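Grolen 卓上箔押し機 かんたん手引き(3章だけ先に出します。1、2章はまだ直し中)

## 3. 名入れカードの箔押し

用意するもの。カード、箔ロール、活字ケース、組版用ピンセット、試し紙。試し紙は本番と同じ厚みで。薄い紙で合わせると本番で必ず深く入りすぎる。

### 3-1 活字を組む

1. 電源はまだ入れない。
2. 活字ホルダーを手前に引き出す。固いときは左のレバーが半分しか倒れていない。
3. 文字を右から左へ、逆さに並べる。鏡文字。
4. 両端に込め物を入れて、ネジを指で締める。工具は使わない。
5. ホルダーを戻す。カチッと鳴るまで。

> **注意** アクセント付きの文字(ç、ı など)は標準ケースに入っていません。別売のParsa補助セットの中。「Fadime Yalçınkaya」のような名前を受けるときは、先に在庫を見てから返事してください。小文字の ı と i を取り違えた刷り直しが一番多いです。

1行に入るのは18文字まで。スペースも1文字と数える。「Fiorella Barbieri」は17文字で入る。超えるときは2行組みにするか、小さい方の書体に替える。無理に詰めるとホルダーの端が浮いて、最初と最後の文字がかすれます。
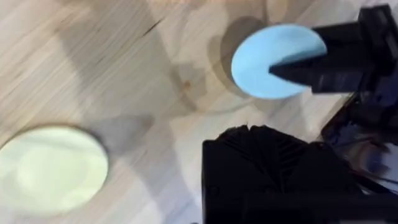
2行組みのときは下の行から先に入れること。上からだと仕切り板が入らなくなる。仕切り板はホルダー裏のポケット。なくしたら部品番号823で注文。

### 3-2 温度を上げる

1. 電源オン。ランプが赤になる。
2. ダイヤルを100に合わせる。金箔、銀箔ともこれでよい。
3. 緑になるまで待つ。
4. 緑になってから、さらに5分。ここを飛ばす人が多い。ランプは本体の温度で、活字はまだ追いついてない。

> **警告** 緑ランプの間は活字とホルダーに触らない。電源を切ってからも30分はそのまま。組み直しは冷めてから。

### 3-3 試し押し、本番

1. 試し紙をガイドに当てる。左と奥、二辺とも。
2. 箔をつや面が上になるように通す。
3. ハンドルをゆっくり下ろし、2秒止めて、まっすぐ上げる。
4. 箔を1コマ送る。送り忘れると文字が抜ける。
5. 文字の濃さを見る。

薄い → 圧ツマミを右へ1目盛。
つぶれる、裏まで出る → 左へ1目盛。
片側だけ薄い → 圧ではなくホルダーの傾き。3-1の5に戻る。
全体にぼやける → 止める時間が長い。または温度。

よければカードに替えて本番。圧を動かしたら試し押しをもう一度やる。面倒でもやる。縁取りのあるカードは、縁の内側でなくカードの端をガイドに当てること。縁の幅は一枚ずつわずかに違うので、内側に合わせるとと行が曲がって見えます。

コットン紙(Somarの厚口など)は圧を2目盛上げた位置から始める。つるつるした紙は箔が乗りにくく、当店では受けていません。

押したカードは重ねずに並べて置く。封筒は別の受け台を使うので4章を見てください。

### 3-4 片づけ

- ダイヤルをゼロに戻し、電源オフ
- 箔は巻き戻して箱へ。出しっぱなしは湿気る
- 冷めたら活字を柔らかい刷毛で払い、ケースの元の場所に戻す
- アルコールは活字のみ可、本体の塗装にはだめ

活字の欠けを見つけたら赤い小袋に入れ、文字を書いてHagos Seyoumまで。ケースに戻さないで下さい。補充の注文は2月にまとめて出しますが、母音だけは随時。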